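The Table from Pokau

When my grandfather sold the boat, he got 600 coins and a table. The coins were finished before September. The table stayed with us for 33 years.

Masanobu Takagi, the buyer, carried it up the hill on his back. He did not want to drink tea. He put it by the window and said, "It comes from Pokau. Do not put it near the stove." Then he went down to the harbor, and we heard him start the motor.

My grandmother did not forgive the table. She fed us on the floor for 3 weeks. In the evening she looked at the water and said the names of the islands, Tesum, Flernora, as if she was calling hens.

One night there was a storm, and my grandfather did not sleep. He sat at the table with both hands flat on it. I was six and I came to sit with him.

"Do you hear him?" he asked.

I heard only rain. But he was listening to the motor, I think, and he moved his hands a little to the left, a little to the right, until it was morning.

Then my grandmother came with the bread. She looked at him for a long time, and she put the bread on the table.

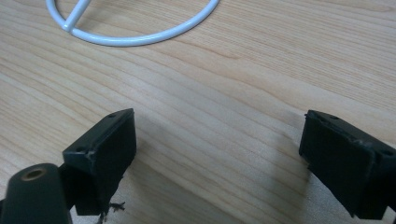 The grain of the wood, like water.

Last updated: 2024-08-13
Contact | Copyright Trình Stories | Back to top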